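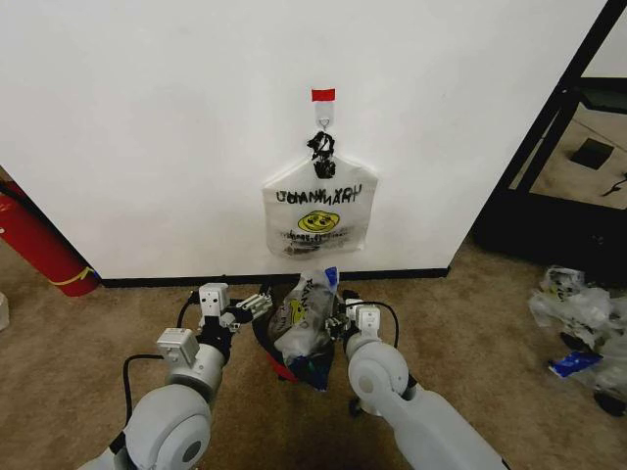

授業で学生が集めた遠隔操作の記録を、そのまま方策学習の教材として評価してよいかという問いに、本節は否定に近い立場をとる。Kerkamcombe校舎で開講した演習では、9班の受講生が双腕機Droderoを操作し、レジ袋を片づける動作を合計919本記録した。題材は袋を別の袋に収める作業で、受講生の間では「袋の袋」と呼ばれていた。図4は記録中の一場面で、右のグリッパが黒っぽい袋の側面を挟み、その口からは黄色い笑顔の印がついた半透明の袋が突き出ている。壁のフックにも同じような笑顔の印の袋が一枚、ねじれた持ち手で掛かったままである。こうした場面を見て学習が順調だと判断する報告書は多かったが、図から読めるのはある瞬間の手先と袋の配置までで、その先で袋が収まったかどうかは読めない。

4.1 記録の数と中身

919本という数は、最終報告会で何度も成果として示された。班ごとの発表資料でも、最初の頁に本数を大きく掲げたものが目立つ。しかし本数は操作に費やした時間の目安にはなっても、動作の多様さの目安にはならない。筆者が記録を通しで見直したところ、400本を超える記録が、袋の初期配置も、つかみ始めの位置もほぼ同じであった。一つの班が早い時期に扱いやすい置き方を見つけ、それが他の班に口伝えで広まったためと考えられる。演習としては自然な学び合いであり、責めるつもりはない。ただし学習データとして見れば、同じ問題を繰り返し解いた記録が全体のかなりの部分を占めることになる。

さらに厄介なのは、記録の終わり方が班によって違うことである。袋から手を離した時点で録画を止める班もあれば、腕を初期姿勢に戻すところまで含める班もあった。途中で袋を落とし、拾い直して続けた記録を一本の成功とした班がある一方、同じ状況を失敗として捨てた班もある。捨てられた記録は保存されていない。したがって、受講生が報告した「操作成功率」は分母が定まらず、班の間で比べることができない。本稿ではこの値を採用しない。

4.2 注釈の一致

各記録には、注釈ツールKiruiを用いて「接近」「把持」「挿入」「解放」の区間が付けられた。注釈は記録した班の受講生が自分で付けている。筆者は記録の一部を別の班に割り当て直し、元の注釈を見せずに付け直してもらった。把持の開始は比較的よくそろった。挿入の開始はそろわなかった。薄い袋は指が触れる前から揺れ、口のふちは折れ返り、どの時点をもって「入り始めた」とするかは見る者の考えに左右される。

付け直しの後で双方の受講生に話を聞くと、元の注釈者の多くは映像だけでなく、操作したときの手応えの記憶を頼りにしていた。映像に残らない情報が注釈に混じっているわけで、画像を入力とする方策にそれを予測させても、どこまで意味があるのか疑わしい。Kiruiの画面には確信度を入力する欄がある。ところが、ほぼすべての区間で初期値のまま提出されていた。欄を設けた側の説明不足でもあり、次に開講する際には指示書を改めたい。

4.3 Zundevusの評価

学習にはZundevusを使った。これは前年度の受講生が書き、今年度の受講生が引き継いだ模倣学習用のコードで、手首の画像、頭部の画像および関節角を入力とする。評価は200回の試行で行った。試行の初期配置は受講生に決めさせず、筆者が袋の向きとしわの具合を変えて用意した。

結果は受講生の期待を下回った。記録に多く現れる置き方に近い配置では、腕は滑らかに動き、見学者の評判もよかった。置き方を少し変えると、指が袋の面をなでるだけで閉じてしまう、あるいは二枚まとめてつかんだまま解放の区間に進む、といった挙動が繰り返し見られた。後者はとりわけ見落とされやすい。動作の時間配分が成功時とほとんど変わらず、遠目には作業を終えたように映るためである。報告会の実演で「成功」と数えられた試行のなかにも、後で映像を確認すると中の袋が外に引き出されていたものがあった。

受講生からは、記録を増やせば解決するという意見が繰り返し出た。筆者はこの見方に同意しない。前述の偏りを残したまま記録を倍にしても、得意な配置がいっそう得意になるだけの可能性が高い。実際、記録の多い配置から無作為に間引いて学習し直したところ、評価での成績に目立った低下はなかった。この間引き実験は一度しか行っておらず、乱数の種も変えていない。強い主張の根拠にはならないが、少なくとも本数を増やす案を支持する材料にもならない。

4.4 環境の癖

記録の背景についても述べておく。図4の壁には、上に赤いテープを貼った白い粘着フックがあり、床はカーペットで、右手には丸まった半透明の袋が山になっている。受講生はこの種の背景を「雑然とした実環境」と説明した。雑然としていることと、変化に富むことは別である。背景のものが記録を通じて同じ位置にあれば、方策はそれを目印として使える。テープの赤は白い壁の上でよく目立ち、目印としてはむしろ都合がよすぎる。

そこで一部の試行では、背景の壁に無地の紙を貼って目立つものを隠した。作業に必要な情報は何も失われていないはずだが、接近の軌道が横にずれる例が出た。ずれの原因をテープやフックに帰すことはできない。紙を貼れば壁の明るさも変わるし、頭部カメラの露出も変わる。受講生の報告書にはこの区別を飛ばして「背景への依存を確認した」と書いたものがあり、差し戻した。確認できたのは、紙を貼った条件で挙動が変わったということまでである。

4.5 教育上の効果をめぐって

以上の問題を承知のうえで、演習の教育効果を高く見積もる声が学内にある。根拠とされるのは受講後の自由記述で、「データの大切さがわかった」という趣旨の文が並ぶ。しかし同じ受講生の報告書を読むと、失敗した試行の内訳を載せた班は少なく、注釈の不一致に触れた班はさらに少ない。感想と報告書のどちらを学習の証拠とみなすかで、評価は大きく変わる。筆者は後者に重きを置く。

採点基準にも原因がある。今年度の基準は、実演がうまくいった班に高い点を与えるものだった。うまくいく配置を選んで見せることは、この基準のもとでは合理的な行動になる。次回は初期配置を実演の直前に教員が指定し、捨てた記録も理由を添えて提出させる予定である。手間が増えることへの不満はすでに聞こえており、記録の総数も減ると思われる。減った場合に報告会の見栄えをどう保つかという相談も受けたが、本稿の関心の外にある。

なお、Droderoの遠隔操作には慣れの差が大きく、班内で操作を特定の一人に任せた例も少なくなかった。操作者の識別情報は記録に含まれていない。このため、記録の偏りのうちどこまでが配置の選択により、どこまでが操作者の癖によるのかは、現在のデータからは分離できない。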